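Filed under: Home & Habits / Opinion

The case against the jewelry organizer

Every March, when the stores bring out their storage displays, I get the urge to buy a jewelry organizer. Kondside has one this year with 18 little drawers and a velvet tray on top. I looked at it for a good while and went home without it. I think most people who own ordinary jewelry should do the same.

By ordinary I mean the kind most of us have: a few bracelets, a watch, some beads, earrings for weddings and earrings for every other day. It's not worth locking up, but you would be annoyed to lose it. For a collection like that, a shallow cardboard box does nearly everything the drawers do.

The exception is stud earrings. A stud is small, it rolls, and it is really two objects that need to stay together. The one rule I keep is that the back goes onto the post the moment the earring comes out of the ear. The other is to sort on something soft. On a bare dresser a pearl is on the floor before you have finished reaching for it. On fleece it stays near where you put it down. 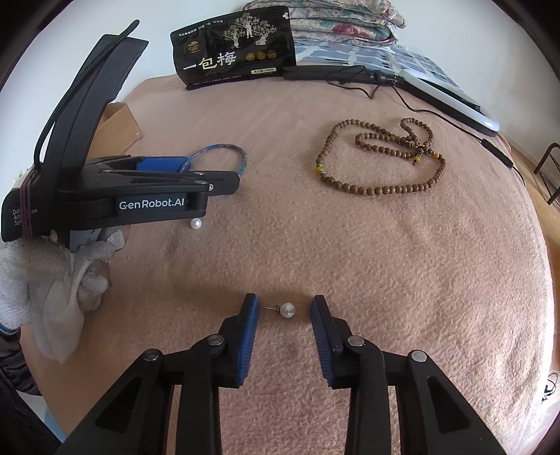

Studs should never be put down at all, according to one reader who wrote in after my last column on this. They should go straight from the ear to a pill case, one pair to a compartment, and anyone who lays them on a bed or a blanket deserves to lose them. I agree about the pill case. I don't agree about the blanket. At some point you have to get everything out and look at it, and a plain blanket in a light color is the best place I know to do that.

My objection to the organizer is that it hides things. I had one from Akbari for 3 years, and I wore whatever was in the top two drawers. The rest might as well have belonged to someone else. When I gave it away I found a bracelet I had already replaced.

An open box keeps everything in view. It should be low enough that you can see the bottom from where you stand – a shoebox is too deep, and the lid of one is about right.

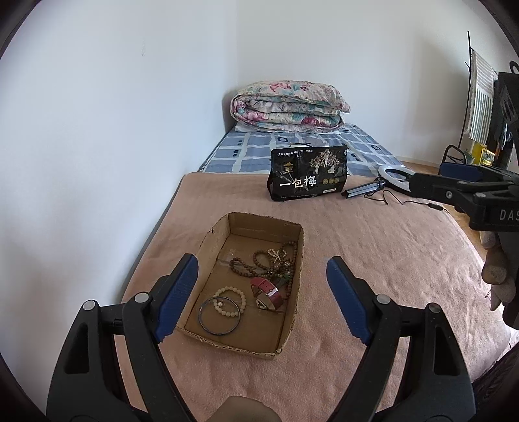 Yes, bead strands tangle in a box. They also tangle in drawers, where it takes you longer to find out. Untangling a long strand is a few minutes' work with a good light and something to eat within reach, and I don't mind it. Fine chains are a different matter, and those I would hang on a nail.

Boxes also cost nothing and can be thrown out when they get shabby. I can't say that of the Akbari, which took up half a shelf and had a hinge I was always careful with.

If you enjoy the drawers, buy the drawers. I would just wait a month and see what you wear first.

Comments (3)

beadsandall: My mother kept hers in a cookie tin and never lost a thing. Mine is on a saucer.

Port_Lane: Disagree on hanging chains on a nail. They catch on everything. Drinking straws, one chain to a straw, clasp closed.

quietshelf: I have the Kondside one. The bottom drawers stick.

Contact | © Brasanmont Home Pages | Back to top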